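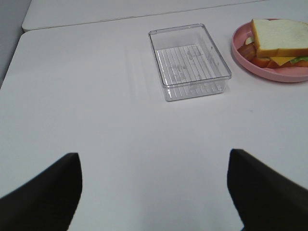 Lunch Is Served, Again

Inside a toy library's play-food shelf, where the sandwich is always the first thing out the door

Mon 3 August

The toy library at Setine keeps its play food on the lowest shelf, where the shortest borrowers can reach it. By ten in the morning most of it has left the shelf. There is a soup ladle under the book rack, a row of pretend eggs along the windowsill, and at the white tables in the middle of the room somebody is taking orders.

"Cheese?" a girl of maybe four asks me, very seriously. I say yes to cheese. I get lettuce too, whether I want it or not.

The woman who runs the food shelf asked me to leave her name out ("put the sandwich in, the sandwich deserves it"), but she was happy to talk for most of a morning, and I could have stayed for the afternoon as well. She taught kindergarten for 15 years before she came to Setine, and she still talks about toys the way other people talk about recipes they're trying to get right.

"A sandwich is the best toy food there is," she says. "I'll argue with anyone over it. A toy pizza is great, kids love a pizza, but a pizza is already a pizza when you pick it up. With a sandwich you've got bread, and then you've got decisions."

The play sandwich is the piece borrowers ask for by name. It goes together in layers: bread at the bottom, tomato slices, cheese, lettuce, another slice of bread on top with a golden-brown crust. It usually gets served on a pink plate, and the cheese usually sticks out at one corner. I asked whether that bothers her.

"Oh, I love the corner! A grown-up will always come along and straighten it. I used to do it myself. Then I watched a boy stack the whole thing, look at it from the side, and turn the cheese so the point stuck out. He wanted people to see there was cheese in there. It was advertising. So now I keep my hands to myself."

The library has 351 toys on its list, and she can tell you where nearly every one of them is on a given day. Only a small part of the list is food. It takes up a large part of her week anyway, what with the washing, the matching up and the hunting under furniture. Clear plastic trays do most of the work here. Each food set is meant to go home in one, and a borrower can see straight through the side and tell whether the tomatoes are in.

"We started with cloth bags," she says. "Pretty bags, a lady in Ellia sewed them for us, with drawstrings. And they were lovely, and every single one came back with something missing. You can't see into a bag! A child puts in four things and it feels full, and that's the end of it. With a clear tray they look down and go, wait, where's my lettuce?"

She is picky about the trays, too. She likes low sides, so small hands can get in from any direction, and she likes the kind with ridges along the bottom. Rinsed pieces dry better on ridges, she says, and flat slices of toy cheese don't suck themselves down onto the plastic the way they do in a smooth box. She demonstrated this with a smooth box and a slice of cheese. It took two of us to get the cheese out.

Children have found their own jobs for the trays. They have been ovens, trucks, a swimming pool for a family of spoons, and, for most of last October, a drive-through window held up on edge. "That was a very long October," she says. "I ordered a lot of fries."

I asked what she watches for when a child sits down with a plate and a pile of slices. She thought it over while sorting pretend carrots.

"Order, first. The really little ones put the bread on and then the other bread, and hand it to you. Bread sandwich. Delicious. Then one day there's something in the middle, and then there are things in the middle and they care what goes next to what. I had a girl who would not let tomato touch the bottom bread because it gets soggy. It's a toy! It can't get soggy! But she's eaten a soggy sandwich in her life and she was not going to do that to a customer."

The customer part matters to her as much as the stacking. She thinks a plate changes the game completely. Put the slices straight on the table and a child will build with them like blocks — tall, wobbly, great fun. Set down a plate and they look up to see who's hungry.

"That's when they start talking. 'Who is this for? Is it too hot? You have to say thank you.' I've heard whole family dinners at that table. I've been told to take my elbows off."

Parents sometimes ask her what to buy, and she tends to steer them toward less. Her suggestion is one sandwich set, one plate, one tray to keep it in, and a table with nothing else on it. The tables at Setine are plain white for that reason, and she clears them between visitors so every child walks up to open space.

The food shelf is open whenever the library is. Families on the Vurkska side of town can pick up and return sets at the Raju branch as well, where the play food is kept behind the desk, so you do need to ask. Membership covers 2 sets at a time. There are 190 families signed up at the moment and room for more.

Before I left I got my sandwich, on its plate, carried across the room with both hands. I was told it cost a hundred dollars. I was also told to chew.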